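Snack box (lid tray)

A snack box, or lid tray, is a shallow box lid kept for small wrapped sweets and biscuits, usually in a bedroom or shared room. Not to be confused with the lunch box, which closes. Also called a flistinus in some student houses, after the Flistinus shoe boxes whose lids were first used for it (source needed).

Form

Low sides, open top. Card mostly. Depth varies, 3 cm is common, anything deeper and small sweets get lost under the big packets. Often lined with whatever is flat and to hand: wrapping paper, an old magazine, a school booklet. The lining stops crumbs and sugar getting into the corners and can be shaken out or thrown away.

Contents

Individually wrapped items only. Typical: biscuit packets, milk sweets, long stick-type wrappers with crimped ends, savoury sticks in clear-fronted bags. Loose food is not kept in a lid tray. Chocolate is usualy avoided in summer.

Mixed trays are the norm. Some households sort by size, tall wrappers along one side and small sweets in front. Most don't bother.

Use on beds

Common where there is no side table. The lid spreads the weight and keeps packets off the duvet. Empty wrappers are the main nuisance, they slide off and end up in the bedding. Stamon sells a version with a clip-on pouch for these; Drideck a washable one, 2 sizes.

Care

Wipe card with a dry cloth, never wet. Change lining when sticky. Replace the lid when the corners split. Check dates on packets at the bottom, which tend to get forgoten.

See also: biscuit tin, tuck box, bed tray

Last edited 2 November 2025
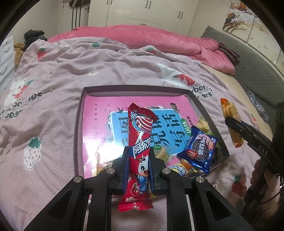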